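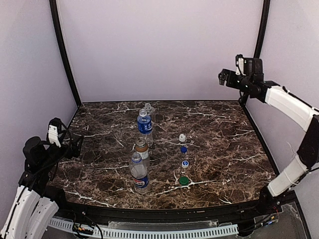 How does marble get its stripes?

I've loved rocks since I was 8, when my uncle gave me a lump of marble to use as a doorstop. I never used it as a doorstop. It lived on my shelf, next to my hamster!

Marble starts out as limestone, and lots of limestone is made from the shells and skeletons of tiny sea creatures. They sink to the bottom of the sea, pile up, get squashed and slowly turn to stone. Then, if that stone gets pushed deep underground, it's squeezed and baked for a very, very long time. It doesn't melt - it changes while it's still solid, and new crystals grow and lock together.

And the stripes? Grown-ups call them veins. Some are bits of clay, sand or iron that were mixed up in the limestone. Others began as cracks. Water trickled in, carrying minerals, and the minerals filled up the gap (a bit like jam in a sandwich). White veins are often a mineral called calcite.

Lots of things only have a marble pattern, like my lunchbox, so look closely. If the very same squiggle turns up twice, a printer probably made it.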